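Visite des ateliers de décors Gelley : compte rendu technique

Publié le 1er novembre 2022

Les ateliers Gelley construisent des décors et des automatismes de scène pour le théâtre musical. Ils ouvraient leurs portes aux abonnés de la revue pour une visite d'une demi-journée, limitée au bâtiment de construction et à la salle d'essais. Le bureau d'études ne se visite pas. Les notes qui suivent portent surtout sur la production en cours, la comédie musicale Ramdale, dont les premières représentations sont prévues en décembre au théâtre Bradlow.

Le bâtiment principal offre 2000 mètres carrés au sol. Il est divisé en quatre zones : serrurerie, menuiserie, peinture, prémontage. La circulation se fait dans un seul sens, de la serrurerie vers le prémontage, ce qui évite le croisement des chariots. La zone de peinture est fermée par des rideaux souples et possède sa propre extraction. Lors de notre passage, on y travaillait sur les toiles du deuxième acte, posées à plat.

Le décor de Ramdale repose sur une structure à deux niveaux, montée sur une tournette à deux anneaux concentriques. L'anneau extérieur porte les façades, l'anneau intérieur l'escalier et la passerelle. Les deux tournent indépendamment, y compris en sens contraire. L'ensemble se décompose en 131 éléments numérotés, tous dimensionnés pour passer par la porte de déchargement du Bradlow. Cette contrainte a imposé de couper l'escalier en trois volées, avec des platines boulonnées dont l'une reste accessible pendant le spectacle.

Le prémontage était à peu près complet. Seule la passerelle manquait, son garde-corps étant reparti en serrurerie après une reprise de cote. On nous a montré un cycle complet de la tournette, à vide puis lestée. Le bruit d'entraînement reste perceptible à vitesse maximale. La vitesse retenue pour le changement entre la scène du bal et celle de la gare est nettement inférieure, et l'orchestre joue à ce moment-là.

La conduite prévoit 577 effets, lumière, son et machinerie confondus. La machinerie n'en représente qu'une petite part, mais ce sont ceux qui exigent une validation humaine : chaque mouvement de tournette est lancé par un opérateur qui maintient une commande enfoncée. Le relâchement provoque un arrêt sur rampe. L'arrêt d'urgence, indépendant, coupe la puissance. Les deux modes ont été présentés séparément, ce qui n'est pas toujours le cas dans ce genre de démonstration.

Le logiciel de pilotage, Trindade, est développé en interne. Il affiche sur un même écran la position de chaque axe et la liste des effets à venir. L'interface est sobre, avec peu de couleurs et des caractères lisibles à distance. La reprise en cours de conduite, point faible de beaucoup de systèmes, se fait par sélection de l'effet puis confirmation des positions axe par axe. Il faut compter environ 33 secondes dans le cas le plus défavorable, d'après la fiche remise aux visiteurs.

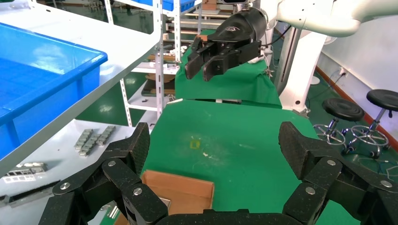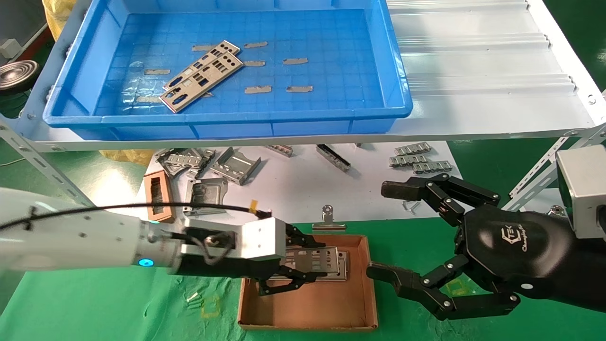 La dernière partie de la visite concernait le transport. Les éléments partent dans l'ordre inverse du montage, anneau extérieur en dernier chargé, sauf les façades peintes, qui voyagent à part et debout. Chaque chariot porte une étiquette indiquant l'acte, le côté et le rang de déchargement. Le plan de chargement est refait après le prémontage, car les cotes réelles des châssis renforcés diffèrent de celles du dessin.

L'installation au Bradlow commence par la tournette seule, sans décor, pour le réglage du niveau. Le plancher du théâtre présente une pente légère, rattrapée par des cales sous la couronne extérieure. Viennent ensuite la structure, les façades, puis les essais de mouvement avec les interprètes. Les premiers passages se font en lumière de service et à vitesse réduite.

Deux réserves pour finir. Le temps accordé à la salle d'essais était trop court pour poser des questions sur la synchronisation avec la vidéo, sujet annoncé au programme et traité en quelques phrases. Par ailleurs, le dossier remis à l'entrée ne contient aucun plan coté de la tournette, seulement un schéma de principe. Une demande a été faite auprès de l'atelier pour la coupe de l'entraînement ; elle sera ajoutée à cette page si sa publication est autorisée.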